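About Sonlow

Sonlow is a prep kitchen in Tollmont. We wash, sort, portion and pack fruit and vegetables for cafes, schools and a couple of very loyal bakeries. Aarti Kaushik started the company with one sink, one walk-in cooler and a borrowed van, and we still use the sink!

A few years in, we had more orders than hands. The jobs people liked (tasting, talking to customers, working out a new salad box) kept getting squeezed out by the jobs that made their wrists ache. So we began trying out robot arms for picking up and setting down produce, first in a corner of the back room and then at a proper bench we call Flela, after the street our first kitchen was on.

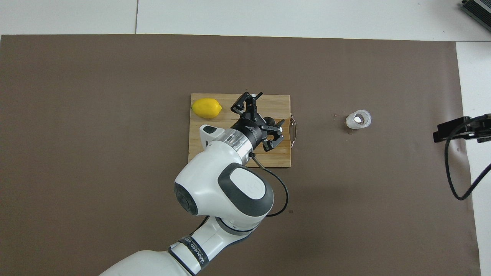
The arm at a cutting board, with a lemon and a small cup.

We love this bench. Everyone on the prep team takes a turn at it, and the people who know produce best are the ones who decide what the arm should try next. Bimla Sengar, our shift lead, spent years on the packing line and now runs the trials. She writes the notes, picks the fruit and has the final word on whether a grip is gentle enough for food we'd sell. "I used to go home with sore hands," she says. "Now I go home with ideas, and a longer list for the morning."

What has changed for the rest of us? Shifts are six hours on the line where they used to be eight, at the same pay, and five of us have trained to set up and stop the arms on our own. The training happens on paid time. We also agreed early on that trial work would never be timed against a person, and that rule is still taped up by the time clock.

Plenty is still done by hand — herbs, berries, anything ripe enough to bruise if you look at it wrong — and we're happy with that. Some days the arm gets through 100 tries before lunch and we learn a lot from every one of them. Other days we unplug it and make soup.

Our knives and boards come from Yadav, a family shop two doors down, and they sharpen for us every August when the kitchen closes for its deep clean. If you'd like to see how we work, call the kitchen and ask for Bimla. Please wear closed shoes.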